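The brush, the pan and the last of the rolls

I have been thinking about crumbs more than a grown man should. This started in March, when I decided that the big table would be cleared and swept every evening, by me, no matter what. Before that the policy was to wait until something stuck to a sleeve.

Sweeping a table sounds like a job with no technique in it. You have a hand brush, you have a dustpan, you have a bin. Igor Skála, who taught me most of what I know about keeping a workshop and who has never once been asked to, says that everybody over the age of four thinks they can do it and most of them are just moving the dirt to a new address. He had watched me for less than a minute when he said this.

So I bought a proper set from Hulex, pan and brush, plain as toast. The old brush came from the hardware shop in Jekmont and had gone bald on one side, like an uncle. I'd had it 33 months and felt a pang dropping it in the trash, though not a large one.

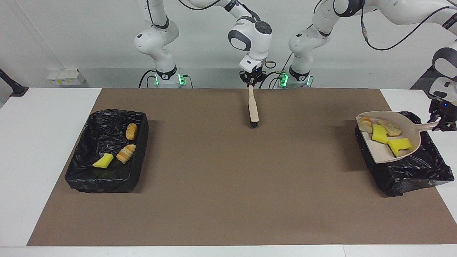 Anyway, paper. Covering the table with brown paper was my one good idea of the year and I intend to bring it up often. Crumbs slide on it, more or less, and when it gets truly disgusting you roll the whole thing up and start over. I bought a roll 96 feet long and expected it to see me into retirement. It will not. I had failed to account for how much I enjoy throwing the old sheet away.

The bags are another matter. I line everything with black trash bags, always a size too big, because the right size is apparently made only for people in other towns. They puff up. They sag. You tip a full dustpan into one and half of it lands in a fold, where it waits for you to lift the bag and then goes down your shoe. I've tried tucking, knotting and a large rubber band. The rubber band worked for one evening and then went off across the room with real force.

What gets swept up is mostly bread. There is a bakery in Clultmont that sells yesterday's rolls for almost nothing, and I can't walk past almost nothing. I come home with more than anyone could eat, and by the end of the day there are bits of pastry lying around looking like museum pieces. A stale roll doesn't sweep, by the way. It rolls, as promised. You have to trap it against the pan and lift before it gets ideas.

Sponges go out on the same schedule. I used to keep one until it had a personality. Crăciun, the cleaning supply place, sells them in a box of 73, a number I have never had explained to me, and owning that many has made me ruthless. If I have to wonder whether a sponge is finished, it's finished.
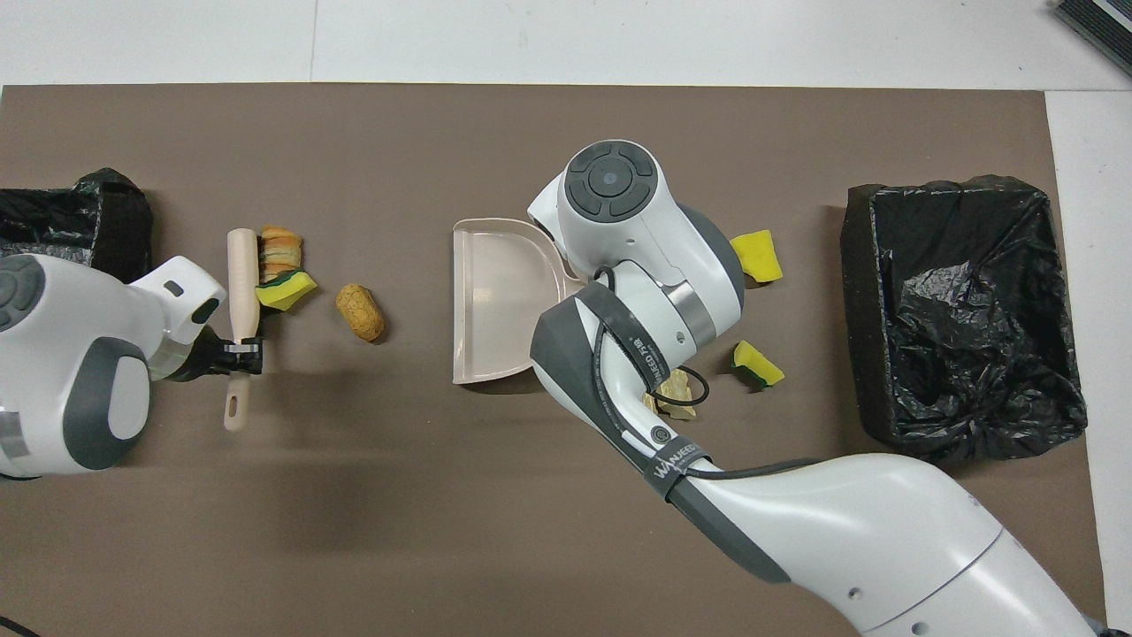 The order I do it in now

Big stuff first, by hand. Whole rolls, sponges, anything you could pick up without bending your dignity. I resisted this for weeks on the grounds that I owned a brush.

Then the brush, short strokes, far edge toward the pan. Long strokes feel wonderful and send flakes onto the floor, which is a separate job with a separate broom that I am not ready to discuss.

Keep the pan flat until you're done with it. I tilt mine early every single time, out of optimism, and then sweep the same crumbs twice. Igor has stopped commenting and just breathes in.

Last, tap the pan on the inside of the bin, hang up the brush, and look at the table for a moment before somebody puts a sandwich on it. Tonight I got as far as the tapping. The sandwich was mine — cheese, on one of the rolls.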